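Stacking Up: How Plastic Cups Behave in a Tall Stack
Second-year Product Design, group project report
Group: Hurneck table
Supervisor: Malcolm Hulme

1. Why cups

Our brief was to pick an ordinary thing and find out something about it that we didn't know on Monday morning. Other groups went for chairs and door handles. We went for the disposable cup, and we would all choose it again!

What got us started was the drinks counter in the Novanby building. Everyone who uses it has had the same small battle: you reach for one cup and come away with two, or you tug at the stack and the whole lot leans over. We wanted to know how much of that is down to the cup and how much is down to the person pulling.

2. What we did

We bought two sleeves of plain frosted cups, 100 to a sleeve according to the label. One sleeve turned out to hold 102, which pleased us more than it should have. Each of us then pulled cups from a standing stack, one at a time, using one hand, and wrote down whether we got a single cup or more than one. We did this with the stack upright and then again with it turned upside down, rims towards the table.

We also measured the gap between one rim and the next with callipers. The rim is where all the interesting things happen. It is rolled outwards, so it stiffens the mouth of the cup and gives your fingers a ledge, and in a stack it is the only part of most cups you can get hold of.
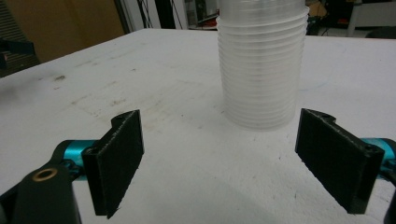

The gap is small, and it isn't the same all the way down. Near the top of our stacks a fingernail went in easily. Lower down the cups had settled under the weight of the others and the rims sat closer, so pulling from the bottom half nearly always brought a partner along.

3. What we found

Twisting beats pulling. A slight turn of the wrist before lifting let air in between the walls, and double cups became much rarer for all 6 of us. Pressing the stack down first, which Dasell did without noticing, made things a lot worse.

Upside down was the easier way round to work, though people outside the group disliked reaching over a tall stack.

4. What we would do next

We sketched a cup with three little raised bumps inside the base, to hold the next cup off slightly. Mansour made a card mock-up and it was lovely to handle, if rather wobbly. We would like to mould a proper set and run the same test again. We'd also try paper cups, and damp hands.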